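**Planner release 6 goes to all simulation users**

June 27, 2021

The two-arm planner moved to release 6 this week. Anyone working from the shared Broster server already has it. If you keep your own copy, pull the main branch and rebuild the message package first, or the grasp server will refuse to start and the error it gives you is not very helpful.

Most of the work since January has gone into how the planner shares space between the arms. The old version planned the right arm, froze the result, and then asked the left arm to fit in around it. That was fine for picking up one thing at a time. It was poor for kitchen tasks, where both hands are often wanted over the same small patch of table, and the left arm would sit out most of the task with a "no path" warning.

Release 6 plans both arms together over a short window and then replans. The window is set to 20 steps by default. You can raise it to 50, but planning slows down a good deal and we have seen little benefit on the kitchen set. Leave it alone unless you have a task with long, slow reaches.

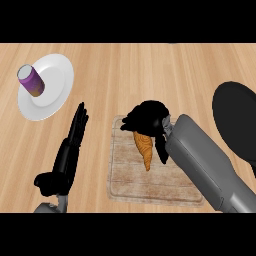 **SOFTWARE | Planning and control**

The kitchen set is where we do most of our checking now. The carrot on the chopping board is a useful test for the grasp code: it tapers, so a grip that suits the wide end is too open for the point. The right hand takes the wide end, and the grasp server now scores that choice by how much of each finger is expected to touch, with a penalty for fingers that would press into the board. The old score only looked at the centre of the object and the width of the hand.

The left hand has no target at that stage of the task. In release 5 an idle arm was left wherever its last move ended. It now has a waiting pose, which the planner picks so that the hand stays clear of the other arm and of anything on the table. Noémie Perrin wrote this part and would like to hear about any pose that looks odd. Please send her the seed and the task file with your message, as a screenshot alone is hard to work from.

We ran the full kitchen set overnight, 310 episodes in all, before tagging the release. There were no arm-to-arm collisions. The failures we did get were nearly all on the perception side, with the pose estimate for round objects drifting when a forearm passed in front of them. The plate is the worst case. A fix is in review on the Isetetti branch and should be in the next point release.

Three smaller changes:

- Joint limits are read from the robot file. The separate limits file is ignored and can be deleted.
- The Cerkico viewer can step backwards through a plan. Hold shift and press the left arrow.
- Log files are split by arm, so scripts that read the old combined log will need changing.

One known problem remains. If you cancel a plan while the hand is closing, the fingers stop but the controller still reports that it is busy. Restarting the controller clears it. We think the fault is in the Kong bridge, and we are still looking.

Please put bugs in the tracker under "planner" and give the release number. Requests for new tasks in the kitchen set go in the same place, under "scenes".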